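Bedroom Temperature and Sleep in Shared Student Housing
Anju Kushwaha and Vikas Rastogi, supervised by Siobhán Cullinane
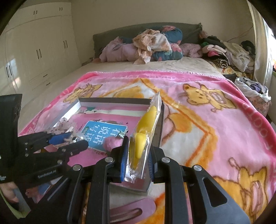 Does a cooler bedroom help students fall asleep faster?
In our group the cooler nights went with shorter times to fall asleep, but the difference was small and noise in the building mattered more.

Background
Students at Trosanley Hall often complain that their rooms are too warm in April, when the heating is still on and the days are getting mild. We wanted to see if this showed up in their sleep.

Method
We asked 20 residents to keep a sleep diary for 4 weeks. Each room had a small thermometer on the desk, read at bedtime and again on waking. Participants wrote down when they turned off the light, when they thought they fell asleep, and anything that woke them. We left out nights with a nap of more than 90 minutes during the day. Osamu Tanabe helped us set up the spreadsheet.

Problems
Diary entries are estimates. Two people moved their thermometers to the windowsill in the second week, and we dropped those readings. Rooms on the courtyard side were both warmer and louder, so the two effects are hard to separate.

Results
We ended up with over 500 usable nights. Participants most often blamed voices in the hallway for waking them, then heat, then light from the street.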